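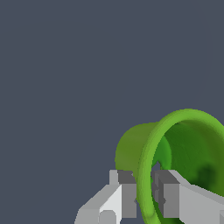 Getting tea stains out of mugs and cups

Brown rings build up faster in hard water areas, and washing-up liquid alone won't shift them once they have set. Put a teaspoon of bicarbonate of soda in the mug, add just enough water to make a paste and rub it round with a damp cloth. Leave it for 4 minutes, then rinse. Do the inside of the rim as well, where the tannin collects under the lip.

For a badly stained teapot, drop in a denture tablet, fill with warm water and leave overnight. Rinse twice before using it. Don't use bleach on anything with a crackle glaze.

Plastic beakers

Plastic scratches easily, so keep scouring pads away from it. Lemon juice and salt will lift most marks. If a beaker smells of old squash, fill it with 100 ml of white vinegar topped up with water and stand it on the windowsill for an afternoon. Wash the lids separately – mould starts in the groove where the seal sits.

Stacked cups that have stuck

Pour cold water into the inner one and stand the outer one in hot water from the tap. Wait two minutes and twist gently. Never use boiling water on glass.

Storing

Dry everything fully before it goes in the cupboard. Store cups the right way up if the shelf is lined with paper, upside down if it is bare and wiped often.

Comments

I-seul Nam
Bicarb worked on my mugs but took the shine off a gold band. Keep it away from any gilding.

Naomi Odera
Does the denture tablet work on a steel flask? Mine is more than ten years old and very brown inside.

I-seul Nam
Yes, I do mine every Friday. Leave the lid off while it fizzes.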